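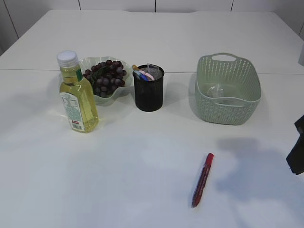
The council in Zarstead, one reader wrote to us last month, has spent longer discussing its lunch than most couples spend discussing divorce. The letter was unsigned and had been folded very small.

It concerned the Long Lunch, held every May on the road that joins Zarstead to Desport. The idea is simple. Tables are put end to end between the two villages, everybody sits down, and for one afternoon they pretend to like each other's cooking. The tables run for 300 metres, and the grudges go on a fair bit further.

Zarstead believes a lunch should begin with soup. Desport believes soup is what you give to people with a temperature. A compromise was reached years ago, by which soup is served but may be ignored, and Desport ignores it with real commitment, passing the bowls along from hand to hand until they arrive back where they were ladled.

Then there is the matter of oil. Zarstead cooks in butter and Desport doesn't, and I have sat between two perfectly pleasant strangers who didn't speak from the bread to the cheese on account of a dressed potato. I ate the potato. It was fine.
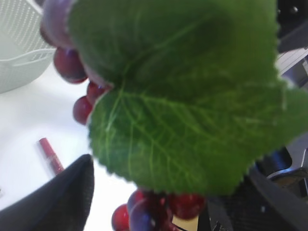 Page last changed: 13 May 2026

Pudding is where the trouble starts. The Welto, a flat plum cake with a crust like a roof tile, is claimed by both villages, and each brings its own. They taste the same. I said so, out loud, in my first year, and was moved to the Ospina end, where the bus stops and the wind comes in off the fields.

Ospina is a hamlet of 100 people who were invited once out of politeness and have come ever since. They bring no soup and no cake, only folding chairs and large appetites, and they stay until the last dish is scraped. I have grown fond of them.

Tickets cost 9 euros and there are 1,000 of them. They sell out by breakfast, mostly to people who will tell you it was better before. Bring a cushion and a jumper. If you are asked which cake you prefer, have your mouth full.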